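What I Learned at the Tolden Open Day (and What It Did to My Budget)

Posted April 19, 2024

So I finally got myself to one of the Tolden open days. I've been on their mailing list forever and always had something else going on, but this year we have real money set aside for automation at our shop (we pack and repair small electrical goods, mostly the stuff people plug other stuff into) and I figured I should see some equipment in person before I sign anything.

The train was late, the coffee was good, and parking looked like a nightmare, so I was glad I didn't drive. They gave us visitor badges and split us into two groups. Mine had Andri Imhof as the guide. He runs purchasing there and he was a great pick for me, as I had a notebook full of money questions and hardly any about torque.

First stop was the big hall with the fenced arms. Very impressive, very loud, and way out of our league! Andri didn't dance around the price at all. He told us the arm was less than half of what they paid for that cell, and the rest went to fencing, the floor work, the software seats and the person who came in to set it all up. I wrote "less than half" and underlined it, then went back to my own spreadsheet on my phone and saw that I had put down exactly one line: robot. Oops.

Second stop was the part I'd come for. They have a quieter room upstairs where people teach tasks by hand before anybody commits to an arm. You hold a gripper, you do the job, the camera on it records what you did, and you collect enough of those to find out whether the task is even worth automating. Liya Gudeta looks after that room and she let us stand right next to the tables and get in the way.

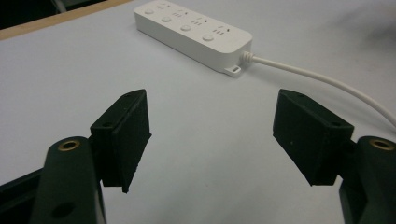 I asked her the question I'd been saving up, which was whether a place our size could start with just the handheld tools and leave the arm for next year's budget. She said yes, and that she wished more people would. Their first arm sat under a cover for most of a season while they argued about what it should do. The hand tools went to work the week they were unpacked. She also said to buy spare finger pads right away, with the first order, so you don't pay shipping twice – they wear, and people drop things.

Cables were the other big topic. Anything with a cord on it is a pain, apparently, and cords are pretty much our whole business, so I paid attention. Her advice was to collect a lot more recordings for those items than you think you need and to budget the hours for it. She plans on 39 recordings for an easy item and 90 for anything with a cord. I'd planned on "an afternoon."

Lunch was sandwiches and a long chat with Vendula Havlíček, who was visiting from Dilness and is a year ahead of us on all this. They got quotes from two suppliers, Brultano and Jelínek, and she was generous enough to tell me how they compared them. One was cheaper up front but charged for support by the call. The other rolled seven months of support into the price. She went with the second and hasn't regretted it, though she grumbled about the delivery date slipping into May.

After lunch there was a slide talk on leasing that I won't pretend I followed all the way through. The bit I did get was that you should ask what happens to the grippers when the lease ends, as they're often on a separate contract.

My own list changed a lot on the ride home. The arm is now on a second page. The first page has two handheld grippers, spare pads, storage for the recordings, a sturdy plain table, and some 461 hours of staff time spread over the year (that number made me gulp, but I'd rather see it now). I still need to ask both suppliers about training and whether it's charged by the head.

The fall open day sign-up isn't posted yet. I asked at the desk on the way out and they took my email, so I'll put the link up when I get it. Bring comfortable shoes, there are a lot of stairs.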